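Jelden Bench Kit for School and College Robotics Clubs

Part no. 1854

The Jelden bench kit is a two-arm set for clubs and student teams working on tabletop sorting and grasping. It was developed with the Ustthorpe student team, who use it on Thursday evenings to prepare for the Preltton Tidy Table round. The kit is supplied with two arms, two five-fingered hands, a controller and a printed teacher's guide by Yae Sekiguchi.

Household objects are not included. Teams should choose their own, and mix shapes that roll with shapes that do not.

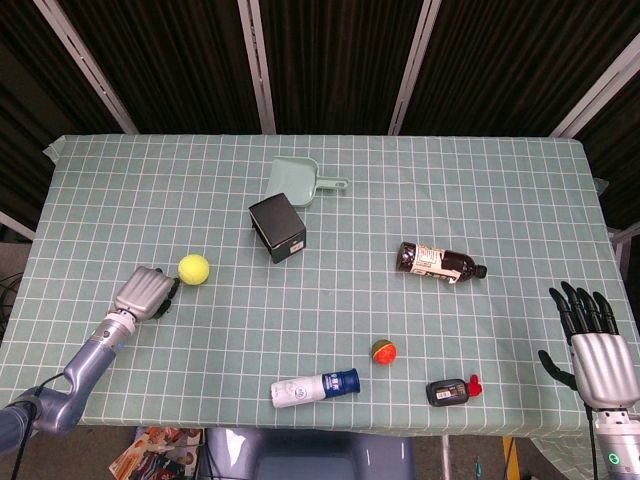 Two-handed sorting practice on a gridded cloth, with a tennis ball, dustpan, box and bottles set out.

A cloth with a printed grid is recommended -- it lets students note start positions and repeat a run. Dark curtains behind the table will cut down on background clutter for teams adding their own vision code.

In the box
Arms: 2
Hands: 2 (left and right)
Table clamps: 4
Lesson sheets: 50

Controller software is by Dizon and runs on the club's own laptop. Updates are free to registered schools.

Spare fingertips and cable sets are sold separately. Orders placed before the end of June ship in time for the autumn term.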